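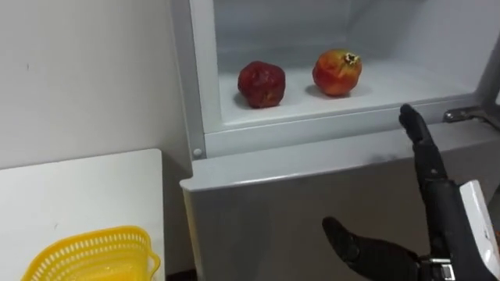 Apple and pomegranate on the fridge floor, both hands by the lower door

Wyn Pugh
Hi all! Our student club is working on a fridge task with our humanoid (we call it Truna), and the goal is to get both pieces of fruit into the yellow basket on the table. The right hand keeps coming up too close to the door — any ideas on a better starting pose? We have 22 demos so far.

Iddrisu Osei
What a fun project, Wyn! I helped a class with something similar in September, and we had the best luck starting both arms low and well back, then lifting one at a time. I'd also record another 48 demos or so with the fruit in different spots, and please do keep the same start pose in every one.

akeck_3
check your wrist calibration first, ours was off by 2 degrees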